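Urnodik Kidney-Loop Filtration Cart: Review After One Season

The Urnodik is a portable offline filtration cart for hydraulic and gear oils. It has one pump, two spin-on filter stages in series, a pair of hoses with quick couplers, and a particle counter on the return side. We bought one for the workshop at Bridham, where we maintain wheel loaders, two crushers and a set of conveyor drives. The unit was paid for at list price and the supplier had no part in this review.

We had been using a Skomitz cart for this work. The Skomitz is simple and strong, but it has a single filter stage and no counter, so every job ended with a bottle sample and a wait for the lab. The main reason for changing was to see cleanliness on the spot and stop pumping once the target was reached.

Construction

The frame is welded tube with a drip tray underneath. The wheels are solid rubber and large enough for gravel, though the handle is set low and a tall person will stoop. All fittings on the pressure side are face-seal. The suction side uses tapered thread, and one of those joints drew air on our unit until it was taken apart and sealed again. Air on the suction side makes the counter read high, so check this first if the numbers look wrong on a new cart.

The motor is a sealed single-phase type and runs quietly enough for conversation beside it. Pump delivery is 40 liters per minute with thin oil. With cold gear oil it is a good deal less, and the relief valve will open if the operator does not use the low-speed setting. The manual mentions this in a table near the back. It should be printed on the cart.

Both filter heads have a bypass indicator. The first is a mechanical pop-up button, easy to see from the operating side. The second faces the motor and has to be read with a mirror or by leaning over. I do not understand this choice, as the head could be turned on its bracket with no other change.

Setup and controls

The panel has a power switch, a speed selector, a start button and a small display for the counter. Results are shown as a three-part ISO cleanliness code, refreshed every 21 seconds. The display can be read in shade. In direct sun we had to hold a hand over it.

A target code can be entered so that the cart stops by itself. The default is to stop on the first reading that meets the target, and this is too generous. One good reading means little while the tank is still mixing. The setting can be changed to require 4 readings in a row, and we left it there. Changing it takes a long press on two keys together, described only in the full manual and not on the quick-start sheet.

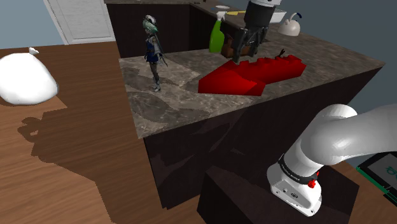
Hose length is adequate for a loader with the service door open. For the crusher lube tanks we needed an extension on the return hose, and the supplied couplers did not match the ones we already had on the tanks. Urnodik sells adapters. They are priced like jewelry, and a local hydraulics shop made ours for much less.

Results on the machines

The first job was a loader tank of 900 liters that had been topped up from open drums over the winter. The counter showed 22/20/17 at the start. The cart ran through the shift and reached 17/15/12 before we stopped it. A bottle sample taken at the same point and sent to the lab came back one code higher in the smallest size and equal in the other two. That is close enough for deciding when to stop. It is not a replacement for a lab report, which also covers wear metals, water and additive condition.

The crusher lube oil was harder work. It is thick, and it was carrying fine stone dust that had come past a worn shaft seal. The first-stage element went into bypass well before the end of the job. Jytte Þórarinsdóttir, who runs the lube program here, changed to a coarser element in the first stage and kept the fine one in the second. The second element then lasted through the whole tank. We now keep both grades on the shelf and would suggest the same to anyone with a mixed fleet.

Water removal is weak. A water-absorbing element is offered for the second stage, and we tried it on a conveyor gearbox with slightly cloudy oil. The oil cleared, but the element was spent after one box. For regular water trouble, a vacuum dehydrator is the correct tool.

Running costs

Elements are a common spin-on pattern and can be had from several makers. This is a strong point in favor of the cart. The Skomitz took its own cartridge, and we once waited most of June for a carton of them. The counter has to go back to the maker for calibration, and the cart can be run without it by fitting a short jumper tube in its place. The tube is supplied, clipped inside the panel door, where we found it by accident.

Khrystyna-Mariia Stetsiuk, at our sister site in Dunbar, has the same model and reports one failure, a cracked sight glass after a drop from a truck bed. The part arrived without trouble. Ours has had no failures apart from the air leak already described.

Faults

The low handle, the hidden second indicator and the poor display in sunlight are all minor. The cable is more serious. It is too short for most yard work, and the manual warns against long extension leads because of voltage drop at motor start. We fitted a longer cable of heavier section through the original gland. Have an electrician do this.

There is also no cap for the hose ends. A cart sold to keep dirt out of oil should have caps on both couplers. We bought a pair and chained them to the frame.

Recommendation

For a shop with several large tanks and thin to medium oils, the Urnodik does its job and the counter is worth the extra cost. For gear oil only, look at a slower cart with a larger pump inlet. For a single small machine, the plain Skomitz and a set of sample bottles will cover the need at much lower cost. We have kept ours as a spare, fitted with old elements, for transferring new oil out of drums.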